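Print this page | E-mail this article

3.2 Counting words at home and the order in which they settle

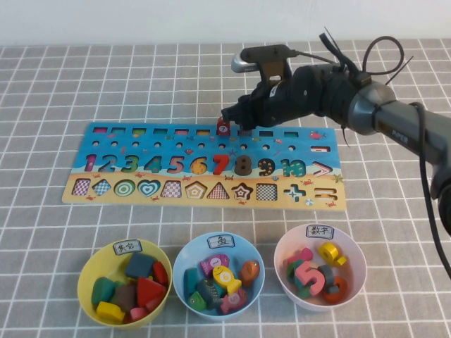

Figure 2. A wooden number board with a sea and beach design and numerals from one to ten.

When we first sat down with the families in Carroll, we had a fairly tidy idea of what we would hear. We thought that parents would teach the number words in order, that children would repeat them in order, and that the interesting part would be finding out where each child stopped. Anyone who has spent a long afternoon on a living room rug with a three-year-old will be smiling already. Children in our recordings said the words while climbing stairs, while buttoning coats, while waiting for toast, and very often while doing something that had no number in it whatsoever.

The home recordings gave us 1,469 stretches of talk in which a child used at least one number word. Keyvan Parsa and Brigitta Bachmann each read all of them separately, and then met over a good many pots of tea to talk through the ones they had marked differently. We sorted the talk by what the child seemed to be doing with the word: reciting, naming a written numeral, telling an age, or saying how many of something there were. A few stretches fit two of these at once, and we let them stay in both places, which made our tables messier but kept us closer to what the children were up to.

Puzzle boards of the kind shown in Figure 2 turned up in much of this talk, along with picture books, birthday cards and the buttons of elevators. A board that sets the numerals out from left to right invites a parent to recite along with it, and many did so, slowing down a little as they went and leaving the last word for the child to fill in. We came to be very fond of those pauses. A mother in the Jullby group waited so patiently for her son to say "seven" that the transcriber marked the silence twice, thinking the tape had stopped.

Naming a numeral and knowing how many it stands for were, as earlier writers have found, quite separate matters for the younger children. A child might greet a 6 on a mailbox like an old friend and then, asked for six spoons, bring the whole drawer. Parents tended to hear the first skill as proof of the second, and we would not scold them for it, as we did the same in our own early notes until we went back over them in October.

The Modach families differed in one respect that we had not planned for. Grandparents there did a large share of the counting talk, and they were much more likely to count real things, such as eggs, stairs or socks. We return to this in Section 7, where we compare the two groups by the age of the main speaker.

Print this page | E-mail this article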